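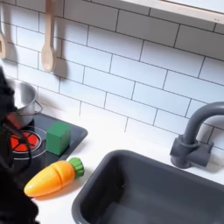 Soup for a Small Town - speaker notes
Sesalville Library evening talks, 7/7/22

Welcome, thanks to Hala Matar for the invitation and for driving me in from the station. Ask who had soup this week. (Hands go up even in July, wait for them!)

Start with the Storalthorpe notebook. It's a household recipe book, 16 pages of soup and hardly anything else, and I have been in love with it since I first opened it in March. Read the onion recipe aloud, slowly, including the bit where the cook changes her mind about the bread and crosses out two lines. Pause for the laugh.

Main point for the first half: soup is how people wrote down what they had. You can follow a bad winter through these pages. Barley goes in, then less barley, then turnips and more turnips, and then one glorious page with cream and peas where you can almost hear the garden coming back.

Next, stock. Keep this short, I always run over here. Bones, cold water, low heat, skim it and leave it alone. Mention that the notebook never gives a time - it says "until the kitchen smells right," and I think that's a wonderful instruction for anyone who has cooked a bit and a terrible one for a beginner.

Armelle Pruvost's letters. She collected recipes from over 1,034 households, wrote back to people who argued with her, and kept their arguments too. Read the leek letter. If time is short, skip the fish one (it's good but it needs the map).

The Ríos family soup: beans, garlic, a heel of old cheese, greens at the end. I've made it 9 times now and the best batch was the one where I forgot the carrots. Tell the carrot story only if the room is warm and friendly.

Stop for water. Pass the spice tins around, front row first, and remind people that the cumin lid is loose.

Second half is about sharing. Why does a recipe for eight turn up so often in a house of four? My guess is neighbors - the notebook has names in the margins beside the big batches, and the same names come back year after year. Say clearly that it's a guess. Someone may have a better idea, and I'd love to hear it.

Questions. Likely ones: freezing (yes, but leave out the potatoes), salt (late), blenders (go ahead, I do). Recipe sheets are on the table by the door, bean soup on one side and onion on the other.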